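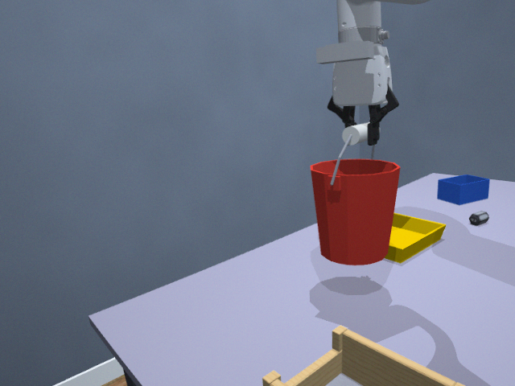

Week 4: Does color sell?

Notes for the seminar, Daithí Breathnach

You will read in most marketing primers that red makes people hungry, blue makes them trust you, and yellow makes them cheerful. Ask where this comes from and you usually get another primer. Before we repeat any of it, let's ask what a decent test would look like.

Take the Bretow soup study in your packet. Shoppers saw a red label or a white one, and the red sold better. Fine. But the red cans stood at eye level and the white ones near the floor. Shelf height alone could do that.

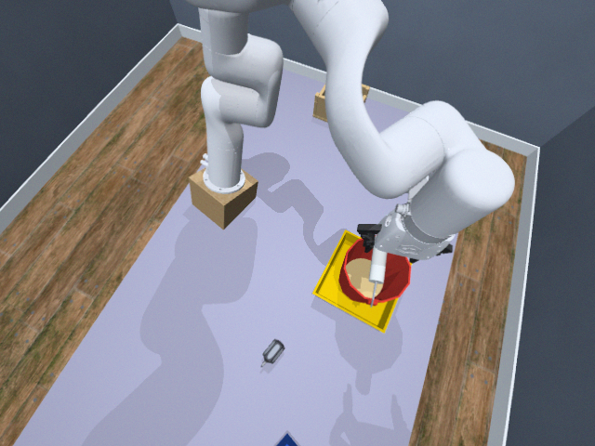

Fig. 1. Red bowl on a yellow tray. Which color gets the credit?

Contrast is the second problem. A red thing on a yellow ground stands out, and so would plenty of other pairs. If people notice it sooner, that tells us about the pair — it says very little about red.
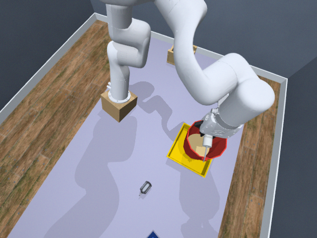

Fig. 2. Pale floor mat with wood-grain strips along both long sides.

Backgrounds matter as well, and authors rarely report them. Cempaka Simanjuntak's critique (reading 2) asks what the walls and floor looked like in the Zolbridge store trials. The paper doesn't say.

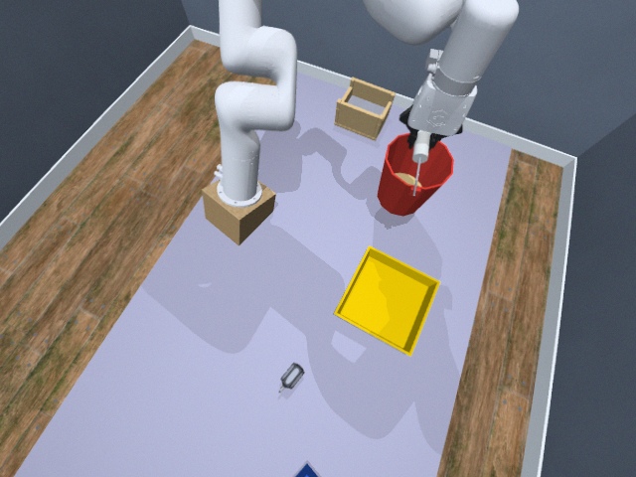
Fig. 3. Red bin, tan-brown block.

Then there is sample size. Zolbridge tested 33 people and wrote as if it had tested 200. I'd want to see it repeated before I painted a wall.

For next time: find one claim about color and mood, trace it to its first source, and bring a page on what was measured. "Everyone knows" is not a source. Papers are due March 20, 2026, by email.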